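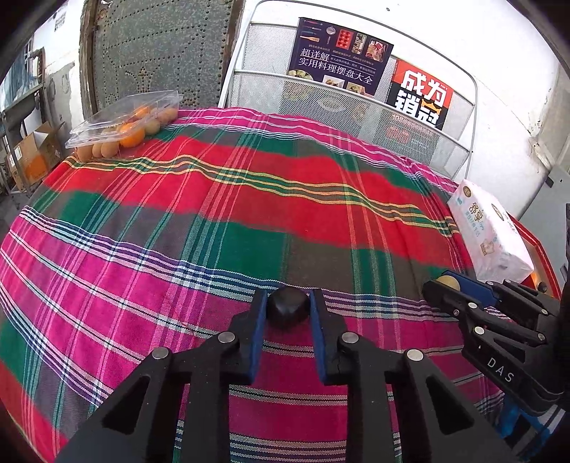

How do you get the musty smell out of a suitcase that has been in the loft all winter?

Open it right up, every zip and every pocket, and stand it somewhere dry with a bit of a breeze for a full day before you do anything else. Most of the smell is only stale air and old dust. After that, run the vacuum cleaner over the lining with the small brush, wipe it with a cloth wrung out in warm water and a drop of washing-up liquid, and let it dry with the lid open overnight. If it still smells, sprinkle in a good few spoonfuls of bicarbonate of soda, close the lid, leave it until the following evening and vacuum again. I have brought back a case from Kultham that smelt like the bottom of a pond, and it only took two goes.

While you have the case open, look at the wheels. Hair and thread wind themselves round the axles in a way you would not believe, and a crochet hook or a pair of nail scissors gets it out beautifully. A tiny drop of sewing machine oil on each one and the thing will glide (mine had been squealing through stations for years, and I'd put it down to age!).

Now for bottles. Screw the top off, lay a little square of cling film over the neck, screw the top back on over it, and then give the bottle a gentle squeeze as you close it so that there's less air inside to push the shampoo out. I pack mine upright in an old sponge bag down the side of the case, never in the middle of the clothes, after what happened to my good blue cardigan on the way to Ikov. That was a journey of 1,082 miles, and I spent the first evening of it at a hotel basin.

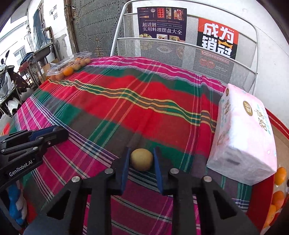 Veikko Honkanen wrote in to say that he gave up on bottles altogether and takes a bar of shampoo in an old tobacco tin, with a scrap of flannel in the bottom so it doesn't sit in a puddle. He also wanted me to tell you that the tin must be left open on the windowsill at night or the bar goes to jelly. I've tried it since and he's quite right about the jelly.

For clothes washed on the way, roll them in a dry towel and kneel on it. I mean really kneel, with your whole weight, and then turn the roll over and do it again. A thin shirt done like this at 8 in the evening is fit to wear by breakfast in most places, though socks are a law unto themselves and I always take a spare pair or two more than I think I'll need. Hang things from the shower rail if it will bear them, and keep them off lamps and heaters, please.

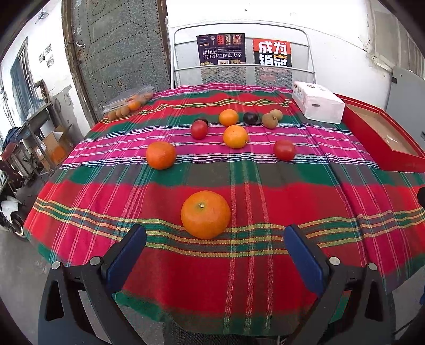

Food for the train wants thinking about the night before, when you're calm, and not at 5 in the morning with your coat on. I like a hard-sided box with a tea towel folded in it, which does for a napkin and then a tablecloth and then for wrapping up the rubbish. Of the fruit on the table there, I'd take the oranges every time, as they'll put up with being sat on, and the kiwifruits too if you remember a spoon. The plums and tomatoes I would eat at home before setting off. Peel your oranges beforehand only if you're going to eat them within the hour, and do check what you're allowed to carry if you are crossing a border.

When you're home again, don't put the case straight back in the loft, however tempting it is. Shake it out over the step, wipe the wheels, and leave it ajar for a night. Then pop a bar of soap inside, still in its paper wrapper, and I keep my plug adaptor and the luggage strap in there as well, so that they're waiting for me the next time.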